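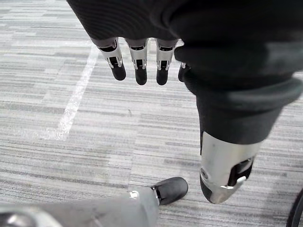
Fig. 1. Four fingers of the hand, pointing down over the striped carpet.

Voucher redemption at a discount clothing retailer: project report
Cormac Ó Ceallaigh, Retail Analytics module, second year

1. Purpose

The report examines how customers of Arnden, a discount clothing chain, used two overlapping offers during October. The first was a single-day reduction on children's knitwear. The second was a printed voucher, handed out at the till, which took a fixed sum off a later purchase above a set amount. The store wanted to know whether the vouchers brought people back or were mostly used by people who would have come anyway.

2. Data

Till records were supplied by the Skollance branch as a plain export, one line per item. These were grouped into baskets by receipt number. Refunds were matched to the original sale where the receipt number survived, and dropped where it did not. Staff purchases were removed.

The branch issued 600 vouchers over the period. Of these, 372 were redeemed before the closing date, a redemption rate of 62 per cent. Each voucher carried a serial number, so the issuing sale and the redeeming sale could be linked. Name and address were not recorded on either side, and no attempt was made to identify customers.

3. Method

For each redeemed voucher, three values were taken: the value of the issuing basket, the value of the redeeming basket before the discount, and the number of days between them. Redeeming baskets were then compared with all other baskets on the same date and in the same hour. Matching on the hour was needed because late afternoon sales run higher than morning sales in this branch.

The one-day offer was treated separately. It was advertised through the Korier app and on a window poster, and the till did not record which of these the customer had seen.

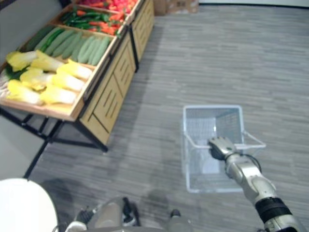 For that reason the offer could only be measured as a whole. Sales of children's knitwear on the day were set against the same department on the matching day of the week before and after.

4. Findings

Redeeming baskets clustered just above the minimum spend. Many held one main item and one small one, usually socks or hair accessories from the shelf beside the queue. This pattern was weaker in the comparison baskets. It suggests that customers added a cheap item to reach the threshold, although the till data cannot show intent.

Redemptions were heaviest in the last 2 days before the vouchers expired. A smaller peak came straight after issue - in several cases the voucher was used within the hour, on a second trip to the same till.

Knitwear sales rose on the offer day and fell below their normal level in the week that followed. Part of the gain was therefore sales brought forward.

5. Limitations

Only one branch was studied. The export rounded times to the nearest quarter of an hour, and the hourly matching is less exact than planned. There was no group of customers who were refused a voucher, so the effect on return visits could not be isolated.

Ní Bhriain's threshold model was tried on the basket values but fitted poorly at the low end, where there were too few distinct prices. It was left out of the results.

6. Recommendations

Vouchers should become valid on the day after issue. The closing date should be printed larger and moved away from the end of the month. If the knitwear offer is repeated, the app and the poster should carry different codes, entered at the till, so that the 2 channels can be reported separately.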